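November, just after four

Carrying on from the last entry, which I see I abandoned halfway through a sentence about glue. The glue is fine. It set overnight and the corner of the plan chest no longer catches on people's sleeves, so I'll say no more about it.

Today was pens. I know how that sounds, but anybody who has stood at the marking-out bench with a length of Luvetti card in one hand and a dead fineliner in the other will understand why I wanted a whole afternoon for it. We have been buying pens as though they were biscuits, a packet here and a packet there, and then they go into jars, and the jars go on to windowsills, and the sun does whatever it does to them. Sânziana and I went round the two rooms after lunch with a shoebox and collected every pen that wasn't in somebody's pocket. We got 115. I had guessed 40 and she had guessed 60, so she wins, though neither of us feels very clever.

The method, for what it's worth, and so that Rok can repeat it in the spring if he's willing:

- Scribble test on the back of an old Londanura proof (the heavy one, it doesn't bleed). A figure of eight, then a ruled line, then a figure of eight again.
- Anything that skips on the second figure of eight goes tip-down in a mug for an hour and gets one more go.
- Felt tips with a splayed nib go to Emanuel, who uses them for texture on the model trees and swears they are better ruined.
- Pens with no cap: straight into the "no cap" saucer, then try the spare caps at the end.

The mug trick brought back 11, which pleased me more than it should have. I had half a memory of my aunt doing it with the shopping-list biro, standing it in an egg cup on the radiator, and I've never known if the radiator mattered. I didn't use one. Somebody could try it both ways if they had a slow morning, but please use the chipped mug and leave mine alone, as I drank from it at three o'clock without looking and got a blue lip for my trouble.

Spare caps were a disappointment. There is a tobacco tin of them, and I'd been quite smug about that tin, but they nearly all belong to some fat marker we stopped ordering when Bucur changed their range. Six fitted. The remaining capless ones I have wrapped in a bit of cling film with an elastic band, and I give them a week.

Then the trays. Neville has been saying for ages that jars are the wrong thing altogether, because a jar hides what's in it and you end up tipping the lot out, and I've come round to his view. A shallow divided tray on the table, lid off, slim pens laid flat in the long sections, and you can see at a glance when the blues are running down. We have a few of the plastic ones already (they came with screws in, I think, from the Vedton order, and the screws have long since gone their own way). I wiped out the first with warm water and a drop of washing-up liquid and it came up nicely. The second had something sticky in one corner that took a fingernail and then a cocktail stick.

I tried laying a few of the slim ones out on the white table, to see how many ought to live together before it gets silly.
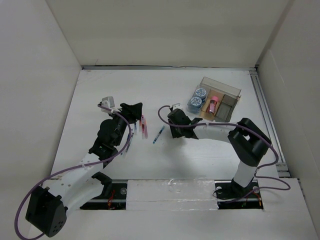 *Seven slim pens and the open divided tray, white table.*

My feeling, looking at it again with a cup of tea, is that seven is a comfortable number of slim pens for one person working at that table. You can have a couple of blacks, the blue you really like, the blue you don't like but will use, and so on, without the whole thing becoming a rummage. Ademir thinks seven is stingy and wants 15, but Ademir also keeps four scarves on the back of his chair, and I've told him that he may have 15 if he'll be the one to test them every month. He is considering it. He did make one good point, which is that people reach for a pen with their eyes still on the drawing, so whatever we decide about numbers, the tray should always stand in the same spot. I've put a strip of masking tape under the marking-out bench edge to show where, and we can argue about the place once we've lived with it a bit.

A question I keep going back and forth on is whether to sort by colour or by tip. Sânziana sorts by colour because she colours. I sort by tip because I rule lines all day and don't much mind if a line is black or a very dark brown so long as it's the right width. We tried a compromise this afternoon, with tip size deciding the section and colour deciding the order within it, and it lasted as long as it took Emanuel to borrow one and put it back. I don't say that to be unkind. Any system that needs you to think when you're putting something away at half past five is going to fail, and I'd be the second person to break it. So for now it's simply slim ones in the tray, fat ones in the drawer, and pencils somewhere else entirely. Pencils deserve their own entry and I haven't the strength.

Labels: I wrote some out on the cream stock and then realised I'd written them with one of the condemned pens, so "FINE" starts out bold and finishes as a kind of rumour. Will redo tomorrow. If anyone has strong opinions about capitals, tell me before ten.

Smell, while I remember. The drawer the fat markers live in has got quite powerful, and shutting it all day only makes the opening worse. I've left it ajar by a hand's width with a folded card to stop it rolling shut. Neville says the same happened with the old varnish cupboard and that a saucer of bicarbonate did the trick, so a saucer of bicarbonate is now in there at the back, on the left. Please don't anyone put it in a cake.

Left to do:

- Redo the labels, with a pen that works.
- Wash the third tray (it's soaking in the small sink, do not tip it out, there are two dividers loose in the bottom).
- Ask Rok if he still wants the dried-out highlighters for his colour wheel or if that's finished with.
- Find the lid for the first tray. Not urgent as we're leaving the lids off, but I don't like to lose one.
- Reorder slim blacks. Not blues! We have almost a drawerful of blues.

Ademir has just been in to say that he found another pen behind the kettle. Green, works perfectly, no idea how long it has been there. I've put it in the shoebox with the survivors, and I suppose the count is 116 now, though I'm not crossing out the number higher up as I've already written it in ink.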